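OK, thread time. We've been trying out the pick-and-place starter kit from Plistard, and I've been boring everyone at lunch with it, so now it's your turn.

What's in the box: a two-finger gripper, a small wrist camera, mounting plates for a handful of common arms, and the Himenov software that ties it all together. You bring the arm and the table. Price is $4000 with support for the first year, and yes, I winced too.

Setup took me one afternoon. The plate went on first try, the cable was long enough (bless them), and the software found the camera without me typing a single thing. If you've ever lost a weekend to a driver you'll know why I did a little dance.

The quick start has you cover the table in paper and lay out a tape grid, then teach the arm where the crossings are. I figured I'd skip it. Mylene Cabrera said don't skip it. She was right, do the grid!

Cups are the first lesson in the manual and they're a great place to start. Light, cheap, and they roll off just enough to keep you humble. 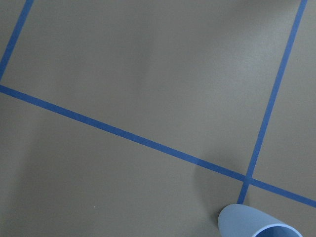

Blue tape and a cup at the Pretcombe bench
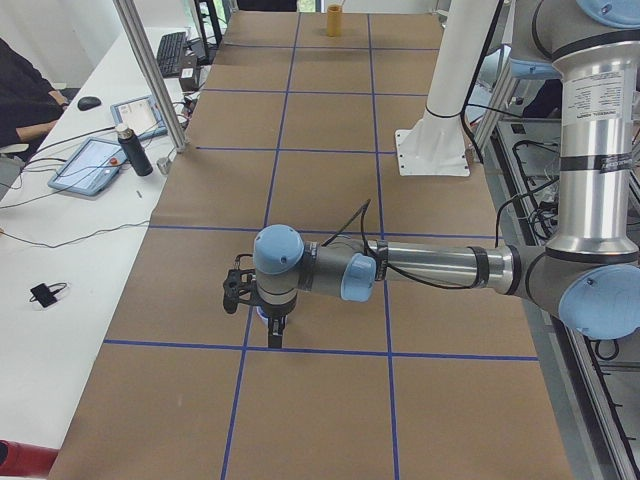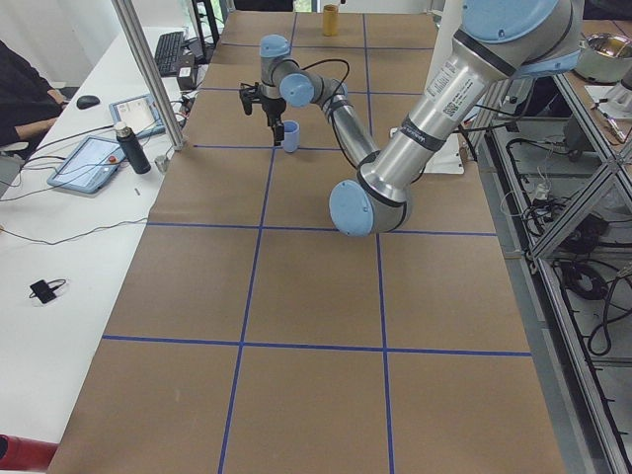 My favorite part is the replay log. Every attempt gets saved with the wrist view and the arm position side by side, so when a grab goes wrong you can scrub back and find the moment it went wrong. We had 1382 attempts in there by Friday. I have watched way too many of them.

Numbers, for those who asked: on standing cups we got 88 percent on the first try with the settings it ships with. Cups on their side are a lot worse. There's a "tipped objects" mode that helps, but it slows everything down and I wouldn't call it finished.

Stuff I don't love — the manual is two different PDFs that disagree about the gripper force units. Go with the newer one. Also the save button sits right beside the clear button. Who did this. I've lost one whole set of taught points already.

Support has been lovely, though. Lorna Evangelista over there answered my force question the same evening, with a screenshot of the right page, and said a fix for the button thing is planned for November.

A couple of you asked how it stacks up against the Softić kit. I only had that one for a short loan, so take this lightly: stronger grip, much nicer case, but the software made me want to lie down on the floor. For teaching new people I'd pick the Plistard.

Next up is sorting by color, then stacking if the grip pads hold up. Send me your weirdest small objects to try. Nothing wet please, Mylene has already vetoed grapes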